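4.2 Planning and arbitration for two-arm assembly

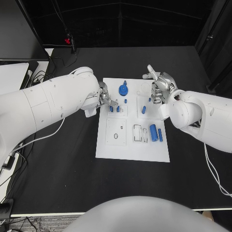 Figure 3. Workspace for the peg and gear tasks, seen from the robot's head camera. The two arms face each other across the task board.

The planner described in this section, Nindurari, takes the output of the perception module and produces a timed sequence of motions for both arms. It was written to replace an earlier arrangement in which each arm was planned separately and one was simply made to wait whenever the two came close. That arrangement was safe but slow, and it failed in a way that was difficult to trace: an arm that had waited too long would resume with an out-of-date estimate of where its part lay.

The board shown in Figure 3 presents the difficulty in a compact form. Small blue pegs stand close to one another, the blue cylinders stand near the slot fixtures at the lower right, and both arms may have good reason to work over the upper half of the board at the same moment. The end effectors also differ. The left arm carries a gripper with slender jointed fingers, while the right ends in a humanlike hand, so a grasp that suits one side cannot be copied to the other.

Nindurari treats the space above the board as a grid of cells, each of which may be reserved by one arm for a limited period. A reservation is requested when a motion is proposed and is released as soon as the arm has cleared the cell. If both arms request the same cell, the one whose part estimate is older is given priority. We considered giving priority to the arm with the shorter path, but in early trials this rule starved the right arm during long runs of small pegs.

Part estimates are supplied by Mollah, the perception service described in Section 3. Mollah publishes a pose and a confidence value for each part it has found. The confidence value falls with time whenever the part is hidden, and a part directly beneath a gripper is hidden for much of the approach. The planner therefore keeps the last clear estimate and widens its search margin as the confidence falls. Once the value drops below a set limit, the approach is abandoned and the arm is lifted to give the camera a clear view. The pale fixture plates were a further source of error, as they offer little contrast against the white board and their edges were at times merged with it. We dealt with this by fitting the plates to stored outlines before any part was searched for.

Low-level control is handled by Remon, which runs at 200 cycles per second on a separate computer. Remon accepts short motion segments and will finish or halt a segment safely if the next one fails to arrive. Contact is judged from joint effort alone. During insertion the commanded stiffness is reduced across the board and held along the direction of the peg, which allows a slightly misaligned peg to settle.

The software was tested on 27 board layouts at the Killeline laboratory, giving a total of 2,834 attempted placements. Every attempt was logged with the planner's reservations, the part estimates in use at the time, and the segments sent to each arm, so that any failure could be replayed without the hardware. Seven layouts were withheld while the settings were being chosen and were used only for the results in Section 5.

Two limits of the present method should be noted. The grid has a fixed cell size, chosen to suit the wider of the two end effectors, and it is wasteful when both arms handle small parts. The planner also has no means of passing a part from one hand to the other. A part which can be reached by only one arm, but must be placed by the other, has first to be set down on the board and found again by Mollah.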